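Sunday, late

Got to the office at three because the building was empty and the render machine was free. Kirstin had left a note asking for 80 grasp examples in the kitchen set before the next training run. We had 40. I did the rest with the hand controller and kept the ones that passed the checker.

Cups first. The gripper has to come straight down over the rim or the episode is no use to us, and I still rush the last bit. Threw out 6 for that. Pascal wants every start position shuffled, so I reset the counter objects between takes, which is slow on this build of Skurnora. The colour settings on the marble need another look too. 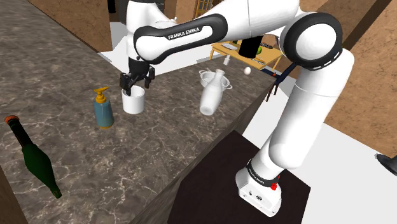 Kitchen set, gripper down at the white cup.

Had a sandwich at the desk and relabelled the old episodes while the new ones were exporting. Three had the wrong task name, all from May. Fixed those and wrote it in the log so Kirstin doesn't go looking for them under the old label.

Pascal rang after tea about the Mastmont review. He'd like bottles added to the task list, lying down as well as standing. I said I'd try a few but the cups come first. My wrist is sore from the controller.

Export finished at 6. Copied everything to the shared drive, turned off the heater and caught the bus home. Need to buy milk.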